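The pink box comes out again

November is when I do the medicine box. I look forward to it far more than any sane adult should! Other people get excited about advent calendars, I get excited about throwing away old throat sweets.

If you've been reading since the Astholm days you'll remember my old system, which was a carrier bag on the back of a door. Everything went in and nothing came out. When we moved I found four half-used tubes of the same antiseptic cream in there, and a roll of tape stuck to a different roll of tape.

So now it's a box with a lid, and the trick (if you can call it that) is to take every last thing out before anything goes back. Don't rummage, don't just lift off the top layer - empty it right down to the plastic and give the corners a wipe. Then it's one packet at a time. Read the date, check there's still something inside, and decide. Old tablets go in a paper bag for the chemist, never down the sink.

Cartons first is my rule, as they're the only things with proper straight sides. They stand up along the back like books, dates facing you, and then plasters and all the soft bits squash in around them. I used to do it the other way round and the lid never shut. I love a lid that shuts!

I clear a whole table for it too. The bed is hopeless, everything rolls into the dip, and the worktop always has toast on it. A plain pale wooden table is perfect, even with a bit of pencil on it - you can see every little packet.

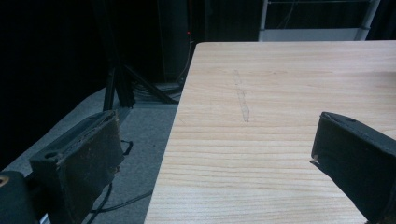
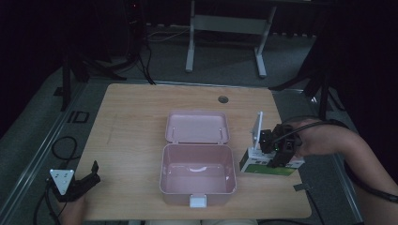
Mahnaz Jafarzadeh wrote underneath last year's medicine box post that she keeps the leaflets in a separate envelope, folded flat with the name of the medicine written along the top, and that it freed up enough space for a whole extra packet of plasters. I'm trying it this time. She also said to put the tweezers on a ribbon, and I've already got the ribbon out.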